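The slow robot is the one worth watching

I went to the open day at the Budodthorpe robotics lab expecting to be impressed by speed. I had seen the factory videos like everybody else, the ones where a row of arms welds a car door in the time it takes to sneeze. I came home impressed by something that moved at about the pace of my grandmother setting a table, and I have been boring my friends with it ever since.

The lab opens its doors every March, and this year it let in more than 200 people in a single afternoon. That is a lot of coats. We were sent through in small groups, with a talk first and then as long at the demonstrations as the next group's patience would allow. The talk was given by Vusumuzi Lekota, an engineer who has spent most of his working life on what he calls ordinary objects. He does not mean bolts and boxes. He means the stuff on your desk at home, the cable you keep meaning to coil up, the shoe that has no business being there.

His point, and I have come around to it completely, is that a factory robot lives in a world built for it. The part arrives in the same place each time, facing the same way, under the same light. Take that arm, put it in front of a messy table, and it is lost. A four-year-old would beat it easily. So his group works the other way. They leave the room more or less as a room, and they ask the machine to cope.

I loved this! I teach shop class, and half of my working day is watching hands learn to cope. A new student grabs a chisel as though it might run away. Then, weeks later, the grip loosens, the wrist starts to do some of the thinking, and the work gets better. There is no moment when it happens. Watching an arm creep toward a thing, stop, shift a little and try again from another side, I felt I knew exactly what I was looking at.

There were three demonstrations. The first, called Zusara, was a sorting task with plastic cups, and it went well enough that people clapped. The second, Gresura, was supposed to fold a dish towel. It managed two folds and then pushed the towel onto the floor, and people clapped louder. I mean no disrespect to Zusara, but the towel was the better show. You could see what it was trying to do, and you could see how hard it was. A boy near me explained to his father how he would have done it, with gestures, and his explanation was full of steps that he had clearly never noticed himself taking before. I thought that was worth the bus fare all by itself.

The third was the tabletop work, and I stayed there until they needed the space. The arm wears its own small camera down by the gripper, so it gets a close look at whatever it is reaching for, and a visitor who asks can see that view too. 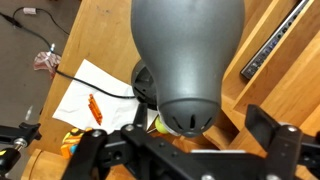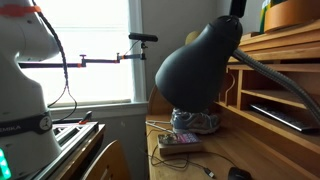

My complaint about most writing on robots is that it skips the table. We get the jobs that will vanish by some date, or we get the butler who brings the tea, and between the two there is hardly a word about what the machines have to deal with once they leave the factory. In the gripper's view a yellow-green tennis ball peeks up from behind black metal, and a cable runs across a crumpled sheet of paper before it goes out of sight behind a black disc. Any person would guess that the cable keeps going back there. A machine has to be given that guess somehow, or has to earn it, and I can't think of a better way to make a class of teenagers respect their own eyes and fingers.

I did ask Lekota the question everyone asks, about when I can have one at home. He laughed and told me to keep doing my own dishes. I liked him for it. An outfit called Ngcobo had a stand in the hallway with brochures full of spotless kitchens, and I took one to be polite, but there was nothing on any of the counters in the pictures. My kitchen has never looked like that, and I doubt theirs does either.

There are fair worries about all this. I have students whose parents lift and pack things for a living, and I won't tell them that a slow arm today means a slow arm forever. But I would much rather they went and stood next to one, asked rude questions, and saw for themselves what comes easily to it and what doesn't. An open day does that better than any article, including this one. I have already asked the school for a bus next March - a small one will do - and I have four students who say they want to see the towel.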